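Budgeting for hand-held grippers

Budgeting for hand-held grippers is the part of automation planning that deals with the cost of tools a person carries to record grasping tasks, as distinct from fixed robot arms. It usually covers the gripper bodies, the cameras mounted on them, spare fingers, storage and the everyday goods to be picked up.

Cost structure

The gripper body is seldom the largest item. In the Rirkwood plan, drawn up in February by Ibrahim Yusuf, each unit was costed at $1,000 and the labour to operate it at over twice that. Finger sets were listed separately at $40 each, with 2 spare sets per unit. Plans of this type often leave out freight and repairs – both were added to the Rirkwood figures in the revision of 25th April.

Goods

Test goods are treated as a consumable. Soft packaging such as snack bags is bought in larger numbers than boxes or tins, as it creases with handling and is replaced more often. The Situmari catalogue of goods groups items by packaging type and colour, and allows $2,000 a year for replacements.

Lease or purchase

Leasing suits short programs. Edet offers units by the month with servicing included, while Gesudar sells outright and charges for parts. A purchase is normally written off over the life of the program, with the cameras written off sooner than the grippers.
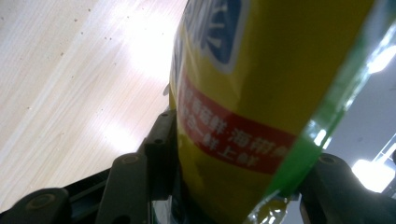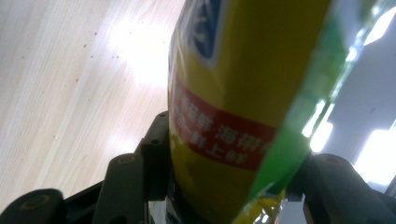
Yellow package with a red label band, held between black gripper fingers.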